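Does pad wear on a hand-held gripper spoil the demonstrations?

Posted in Robot Learning > Data and Methods

Nathalie Hermans
I'm in my first year in a small lab in Cernville and I've fallen completely for learning from hand-held demonstrations. You pick up the gripper, do the task with your own hand, the camera on the tool records it, and a few weeks later an arm is doing your task! I still grin every time.

So, my puzzle. We have been reproducing the Skisness result, the one where they trained two policies on the same pick-and-place task, one from demos recorded with fresh pads and one from demos recorded with pads at the end of their life. They report that the worn-pad policy did almost as well in the easy layouts and clearly worse when the object was thin or slippery. Our numbers don't look like that. We recorded 100 demos per condition and our worn-pad policy is worse everywhere, even on a fat foam block that anybody could pick up with two spoons.

We used the same episode length as they did, the same image size and the same training recipe. The arm we test on always has new pads. The only thing I can think of is that our worn set is worn differently from theirs. They rubbed both pads down with sandpaper until they were smooth. We just kept using ours until they looked bad (this took us until March, it's a tough rubber).

Is pad wear known to matter this much? And should I match their sanding, or is natural wear the more interesting thing to study? I would love to keep the natural wear if there's any way to defend it.

dumitrescu_fan
Following. We change pads when they look ugly and never thought about it further. Have you tried more demos? More demos usually fixes it.

Kobe Wouters
What a great problem to have, and please don't throw the natural wear away! I spent a good part of last year on the same question with the Heltular task set, so let me dump what I know, in no special order.

First, the sanding. When you sand both pads the same amount, you lose friction but you keep the shape. The two faces still meet in the middle and the object still ends up centered between them. The person holding the tool notices the slip and squeezes a bit harder, or goes in deeper, and that's the main change in the demos. A policy that learns "go in deeper" is mostly fine on new pads, which fits what Skisness saw on their easy layouts.

Natural wear is a different animal because it's rarely even. Most people have a habit of dragging one side along the table or floor to scoop under things, and that side goes first. Ours got to the stage where one pad still had crisp straight borders and the other was torn along its edge, with a gouge across the gripping face and flaps of rubber coming up.

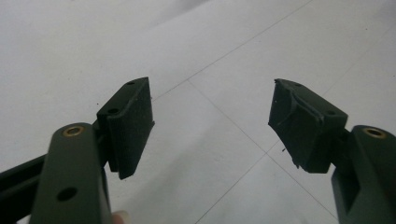 Once you have one good side and one bad side, people start cheating without noticing. They lead with the good pad, they come in a little off center, and they roll the wrist so the damaged edge doesn't do the fine work. I know I did. I went back through my own recordings and the approach was shifted toward one side in nearly all of the late ones. The arm then copies that shift faithfully, with two perfect pads, and nudges the object before it closes. That hurts on everything, fat foam blocks included. My bet is that this is what you're seeing.

The second thing is the view itself. On a tool with the camera looking down at the fingers, the pads are in every single image, so a ragged outline is something the network can see and lean on. If your test arm always has clean pads, the worn-pad policy is looking at a gripper it has never met. Skisness had this too, but a sanded pad keeps its outline from up there and a torn one doesn't. You can check this cheaply: mask out the pads in both training sets, train again and compare. With us the gap closed by a bit under half, and the rest I put down to the off-center habit.

What I would try, if it were my project:

Put your torn pads on the test arm and run the worn-pad policy again. If it recovers most of the way, you have a mismatch between recording and testing, and that's a nice clean result on its own.

Swap the torn pad to the other side of the hand-held tool and record a small extra set. See if the approach shift flips with it. I'd really love to know, we ran out of rubber before we got there.

Have at least 2 people record each condition. With one person you can't tell their habits from the wear.

I don't think you need to match the sanding exactly. Call yours uneven wear, show the pads up close, and report it beside theirs as a separate condition. A reviewer may ask how worn is worn, so weigh the pads before you start and again when you finish. We forgot to, and it still bugs me.

On "more demos": we went from 6 hours of recording to 11 with the bad pads and the policy got more sure of itself and no better centered. So I wouldn't start there.

Nathalie Hermans
Kobe, this is fantastic, thank you! I plotted the approach offset over lunch and it is there, plain as day, growing through the worn set. All of those demos were recorded by me, so two people it is from now on. I'm training the masked version tonight and will do the pad swap next. Will post the plots when I have them.

Petal_k
Slightly off topic, but if you want the pads to last, lift the tool before you close it. It saved ours.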